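Gripper tryouts, bench gallery

Quick page, more words later maybe. We had four finger setups to get through on the hand-held rig before the arm order goes in, and Shayne wanted pictures up so the Bragança people can argue with us from their end.

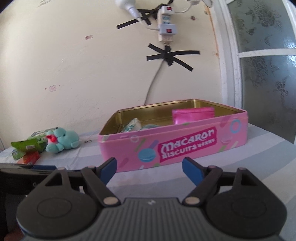 Blue pads, angled in

Open over the macaron tin. Lid off, pink pouch at the back, white and teal packet toward the front. Picking out of a tin is the nasty one for every finger we own: straight walls and no room to swing. Pads tipped toward each other help on the pouch. Less help on the packet, you want more flat contact there. Shiny pouch is a good camera test too, all that glare.

How we scored

Same rules for all four. One try per pick, no nudging first. Lift, hold for 7 seconds, put down on the cloth. Drop it = fail. Crush it = fail, and Revathi decides what counts as crushed. 600 picks per finger set split between two people so nobody's wrist decides the result.

Set A, Prendent soft pads

The blue ones. Best all rounder, no contest on pouches and plush. Grippy straight out of the bag, got worse as the day went on, wipe with a damp cloth and it comes back. We now wipe every 50 or so picks and write it in the log. Slips on thin card when you come in at a slant.

Set B, Hiter hard tips

Stiffer, narrower. Great on small boxes, gets down the side of a tin without touching. Terrible on anything that squishes. Shayne likes them, Revathi does not, see notes further down.

Set C, Hiter tips with our own rubber sleeve

Sleeve cut from tubing, glued on. Fixed the slipping, made the tip fatter, so there goes the reason for using the hard tip. One sleeve came off at pick 17. Reglued, held after that. Not going in the order.

Set D, printed ribbed fingers

Clillosov design files, our printer. Wraps round objects nicely, lovely to watch. Also slow to let go, and they twist if the load is off to one side. Would try again in a softer materail.

Cameras

Wrist view only this round. Two lenses tried, the wide one wins, you keep both fingertips in view when fully open and still see what's behind the thing you want. Narrow lens had less bending at the edges but we kept losing one finger at full spread. Exposure locked for the whole session. Auto exposure jumps every time you go over something shiny and then the tracking gets confused for a bit. Lock it. Revathi has said this since September.

Controller

Trigger on the hand-held is fine. Dead zone too big at the closed end, so light squeezes all read as the same squeeze. Shayne cut it down in the config and the soft pads got better right away, hard tips no change. If you run our config from Bragança take the new one, the old one is still in the folder becuase I haven't cleaned up.

On the arm itself the Hiter controller lags behind the hand-held by enough to notice. Not a problem for slow picks. For the quick ones we overshoot and bump the tin. Needs a proper measurement, not me squinting at two windows.

Totals so far

2,451 logged tries across everything, counting the warm-ups and the repeats after the sleeve came off. Warm-ups are tagged, filter them out before you compare anything. Set A on top, B second if you only look at boxes, D third, C last.

Disagreements

Shayne: order B, swap pads when needed, tips last longer.
Revathi: order A, most of what we pick is soft or in a wrapper, and replacing pads is cheap and quick.
Me: A, with one pair of B in the drawer.

Still to do

Deep tin with the packets standing up instead of lying down. Set D again if the softer print works. Same picks on the arm, not by hand. Lag measurement. Second person to re-score the crush fails, blind.

Send comments to Shayne, he has the spreadsheet. Spare pads are in the top drawer, put them back in the bag after or they pick up fluff.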